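Bench walk-through, assembly room — my notes from 29 October 2024

I do this round every few months and type it up the same afternoon while I still remember what I was grumbling about. Last one was in February. Same order as always: door first, then floor, tables, small parts, power, bins. Anything marked FIX is on me unless I say otherwise.

1. Doorway and aisle
OK. Clear all the way through, and the door closes by itself again now that the hinge has been oiled. I measured the narrow bit by the shelving at 63 cm, and I'd love more, but the shelving is bolted to the wall and I'm not starting that fight this year.

2. Floor
FIX. The grey anti-fatigue mat by the Dissanayake cabinet has a curled corner. I caught my toe on it twice in one morning! I've taped it down for now and a new one is on the list.

3. Tabletops and work mats
OK, with a comment. The brown mat is staying. It sits flat, it isn't shiny, and small parts show up on it far better than they do on a bare white top. Please leave a strip of white table showing at the front like we do now — when the mat creeps over the edge, sleeves catch it. The seam between the two white table sections, down near the front right, needs a wipe along it at the end of the day (I ran a fingernail down it and you don't want to know).

Loose parts get checked in the same go. I had the little black ring and the white half-ring with the tabs out on the mat. The ring is the one to watch, being small and black and very good at rolling. If it's not being used, it goes back in a lidded tub.

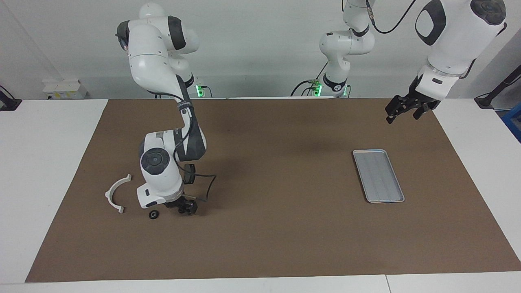
4. Small parts storage
FIX. We have 55 tubs and 2 of them have cracked lids. I've pulled those and put the contents in a spare Porniron tray with a sticky note on it. Labels are mostly good, though somebody's handwriting could be a 1 or a 7 and I've reprinted those.

5. Power and cables
OK. Power boards are off the floor and none of them are plugged into each other, which is a big improvement on February. Test tags are in date. The Stindetti lamp has a bit of a wobble at the base but the cord is sound.

6. Lighting
OK. One tube over the sink flickers when it's first switched on, then settles. I'll keep an eye on it.

7. First aid and eyewash
FIX. Eyewash is fine, but we're low on the small plasters again. I've ordered a box of 40 from Bivska along with some finger cots.

8. Bins
OK. Plastic offcuts and general rubbish are still going in separate bins, thank you!

I'll tick off items 2 and 4 once the new mat and lids turn up. If you spot something before I'm round again, write it on the sheet inside the door.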